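A Day at the Flokadora Seed House
Posted July 27, 2025
Filed under: Days Out, Garden Visits

I have been ordering seeds from Flokadora for 19 years, and in all that time it never crossed my mind that you could go and see the place. Then the spring catalog came with a slip of green paper tucked inside, inviting customers to the summer open day in Orkine, and I had it stuck to the refrigerator before I'd even looked at the new tomatoes.

Orkine is a long drive for us, 117 miles door to door, and we made it longer by stopping for peaches. I don't regret the peaches. It did mean we pulled in a little after the first tour had gone out, and we had to wait under the walnut trees with paper cups of mint tea until the next one formed. I could have sat there all afternoon. There was a breeze, there were bees in the lavender along the drive, and every person who sat down at our table wanted to talk about squash borers.

If you only know the company from its catalog, you may imagine something grander than it is. The seed house is a long low building with a tin roof, and behind it are the trial beds, and behind those a slope of orchard grass running down to the creek. They list 220 varieties this year, a good many of them beans, and all the cleaning and packing is done in that one building. Our guide told us the beans came first and everything else crept in afterward, starting with a lettuce somebody's aunt had been saving in a coffee can. That lettuce is Diltora, if you grow it. I do, every year, and I got a bit silly when we were shown the row of it gone to seed, taller than my waist and covered in fluff. I have only ever seen it as salad!

The trial beds were my favorite part, so I'll go on about them for a while. They plant every new lot in short rows next to the old one, and then they walk the rows all season looking for anything that doesn't belong. A plant with the wrong leaf gets pulled, and so does one that bolts early. The guide pulled one while we were standing there, a perfectly nice looking kale to my eye, and dropped it in the path, and I heard a little gasp go through the group. Gardeners are softhearted. We were allowed to taste anything with a yellow flag beside it, and I can report that the snow peas were past it, the purple basil was wonderful, and there's a small round cucumber coming in next year's catalog that I'm going to buy more of than I have room for.

I asked about the Ghasemi melon, which was dropped from the catalog a few years ago and which I've missed terribly. It hasn't been lost, I'm happy to say. It crossed with something it shouldn't have, and they have been growing it under netting, far down by the creek, to bring it back to what it was. It might be back in the October list, it might be the one after. I have left a space on my trellis.

From the beds we went indoors, where it was cooler and smelled like a hay barn with pepper in it. Cleaning seed is slower work than I ever pictured. The dry heads are rubbed through screens, coarse ones first and then finer, and then the chaff is blown off with a fan. We were each handed a dish of carrot seed heads to rub between our palms, and I picked bits out of my sleeves all the way home. After that it's weighing, testing and filling packets, and most of the questions on our tour got asked in that stretch.

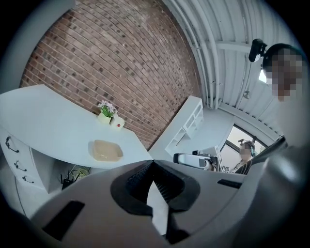

So was it really worth keeping old packets, came a question from the back, or was everyone just fooling themselves with that shoebox in the closet? There was a lot of guilty laughter at that. I have such a shoebox. I think the whole tour had such a shoebox.

The answer was kinder than I expected. Onions and parsnips you should buy fresh and not argue about it. Tomatoes will often come up after 5 years if they've been kept dry and cool, and beans are nearly as patient. What does them in is the damp, and the guide begged us not to keep seeds in the garden shed, where they bake all summer and sweat all winter. A jar with a tight lid at the back of a closet is better than any shed. If you aren't sure of a packet, lay a few seeds on a wet paper towel, roll it up, put it in a bag on top of the refrigerator and have a look in a week or so. They do much the same for their own lots, only with better record keeping than mine, which consists of writing "old?" on the packet in pencil.

Lunch was on the grass again. It was cold bean salad (naturally) with bread and a very good plum cake, all of it included in the ticket, and I went back for more of the cake and then again to ask for the recipe. They're going to put it in the newsletter. I'll copy it out here when it comes, so please don't write to me for it yet.

We had signed up for the afternoon indoors as well, which I'd recommend if your feet are as tired as mine were by then. You sit, you sort dry beans, you chat. There's something very restful in picking the split ones out of a heap. I came away with a scoop of a speckled pole bean I'd never heard of, and a promise to write in and say how it did in clay soil.
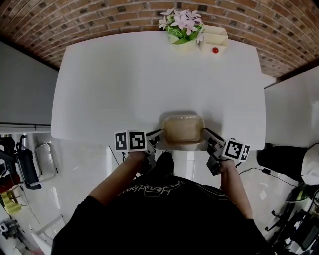
A small tan basket at the big white table, Flokadora open day.

A few practical notes for anyone thinking of going next year. Book as soon as the slip arrives, as the tours are small. Wear shoes you don't mind getting muddy, even in a dry spell, for they water the trial beds in the morning. Parking is on the field across from the gate and it's a bumpy walk back, so if you need to be dropped off, tell them when you book and they'll open the side drive. Bring a hat. Bring cash for the plant stall too, which had beautiful pots of thyme and sage on it when we arrived and hardly a leaf left by the time we'd finished our cake. And bring your own bag or box, as they'll happily sell you seed at the door but you'll be carrying it home in your hands otherwise, like I did, with a peach balanced on top.

I've already started the pole beans. It's much too late in the summer for them where we live and I know it, but I had one empty corner by the compost and couldn't leave it alone. I'll let you know if they beat the frost.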